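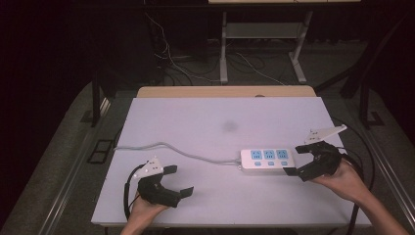
Multiprise à trois prises bleues, un interrupteur par prise.

4. Programmer un versement automatique

Le versement automatique prélève une somme fixe sur votre compte bancaire et la place dans les fonds de votre choix. C'est la fonction la plus ennuyeuse de Plikby, et celle que nous recommandons le plus volontiers. Comptez le temps d'un café, à condition d'avoir terminé la section 3 (ouverture du compte-titres) et de vous souvenir de votre mot de passe.

Avant de commencer

Munissez-vous de votre IBAN, de votre téléphone et du code client à 7 chiffres envoyé par courrier à l'ouverture du compte. Le code figure en haut à droite de la lettre, sous notre logo, que le service graphique a souhaité grand.

Note : les comptes joints exigent la validation des deux titulaires. Prévenez l'autre avant, l'alerte qui arrive sur son téléphone est rédigée par des juristes et peut inquiéter.

4.1 Déclarer le compte à débiter

1. Ouvrez le menu Mes comptes, puis Comptes externes.
2. Touchez Ajouter et saisissez l'IBAN. Les espaces sont acceptés, les tirets non.
3. Choisissez le titulaire dans la liste. Le nom doit correspondre à celui de votre banque, accents et signes compris. Si vous vous appelez Taner Gündoğdu et que votre banque a décidé que ce serait TANER GUNDOGDU, écrivez comme la banque.
4. Signez le mandat de prélèvement avec le code reçu par SMS.

Le compte apparaît d'abord en gris, avec la mention En vérification. Il passe en noir au bout de 2 jours ouvrés. Appuyer sur Actualiser toutes les dix minutes n'accélère rien, nos journaux de connexion montrent pourtant que la méthode a ses fidèles.

4.2 Choisir les fonds

5. Dans Versements, touchez Nouveau plan.
6. Sélectionnez un ou plusieurs fonds. La liste s'ouvre sur Steinbach Équilibre et Grondard Actions Monde ; l'ordre est alphabétique inversé, ne cherchez pas de message caché.
7. Ouvrez le document d'informations clés de chaque fonds. Le bouton Continuer reste inactif tant que vous n'avez pas fait défiler le document jusqu'en bas. Nous ne pouvons pas vérifier que vous l'avez lu. Lisez-le quand même, surtout la page des frais.
8. Répartissez le versement en pourcentages. Le total doit faire 100 ; à 99, l'application refuse sans discuter.

Attention : la valeur des parts peut baisser, y compris le lendemain de votre premier versement, qui est le jour où tout le monde regarde. Vous pouvez perdre une partie du capital investi.

4.3 Fixer le montant et la date

9. Entrez le montant mensuel. Exemple : pour un versement de 800 euros réparti à 75 % sur le premier fonds et 25 % sur le second, le second reçoit 200 euros.
10. Choisissez la date de prélèvement. Si elle tombe un jour férié, l'opération est reportée au jour ouvré suivant.
11. Indiquez une date de fin, ou laissez le champ vide. Un champ vide signifie « jusqu'à nouvel ordre », et le nouvel ordre devra venir de vous.
12. Vérifiez le récapitulatif, puis touchez Confirmer.

Vous recevez un avis dans la messagerie de l'application. Conservez-le avec vos papiers, ou dans le tiroir qui en tient lieu.

Note : un plan créé après 16 h est enregistré le jour ouvré suivant. L'heure retenue est celle de nos serveurs, pas celle du four.

4.4 Suspendre ou modifier un plan

13. Ouvrez le plan et touchez Modifier. Le montant, la répartition et la date peuvent être changés sans frais.
14. Pour une pause, activez Suspendre et choisissez le mois de reprise. Beaucoup de clients suspendent en juin et reprennent à la rentrée - la fonction accepte aussi les autres mois.
15. Pour arrêter définitivement, touchez Clore le plan. Vos parts restent sur le compte ; seuls les versements cessent.

Attention : révoquer le mandat auprès de votre banque ne clôt pas le plan. Nous continuerons à présenter le prélèvement, la banque continuera à le rejeter, et elle vous facturera peut-être ce dialogue. Passez toujours par l'étape 15.

Si le prélèvement est rejeté

Le plan affiche un triangle orange. Approvisionnez le compte, puis touchez Représenter. Après un deuxième rejet, le plan est suspendu d'office et doit être réactivé à la main depuis l'étape 13.

Clients venus de Tident : vos anciens plans n'ont pas été transférés, seulement vos parts. Recréez chaque plan à partir de l'étape 5. L'IBAN, lui, a suivi.

Le relevé fiscal des versements est traité à la section 6.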